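The Pear at Twenty-Nine

1. Sunday, early

She had promised Belard 2,678 examples by the end of February, and she'd got into the habit of doing a few before breakfast, in her dressing gown, with the kettle grumbling away behind her. Each one was a piece of fruit that had never grown anywhere, set down on a dark, shiny surface so that the picker out at Mendcombe might learn what it was reaching for.

Number twenty-nine was a pear, lying on its side, freckled and a little scarred, with its stem sticking out at the narrow end. She was fond of it straight away — it put her in mind of the tree behind her grandmother's house, and the wasps.

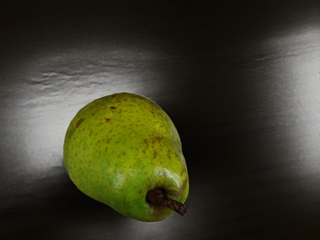
2. After the kettle

She typed "pear, green, on side" and then, in the box for remarks, "lovely colour," which wasn't what the box was for. She took it out again, put it back, and went on to number thirty with her tea.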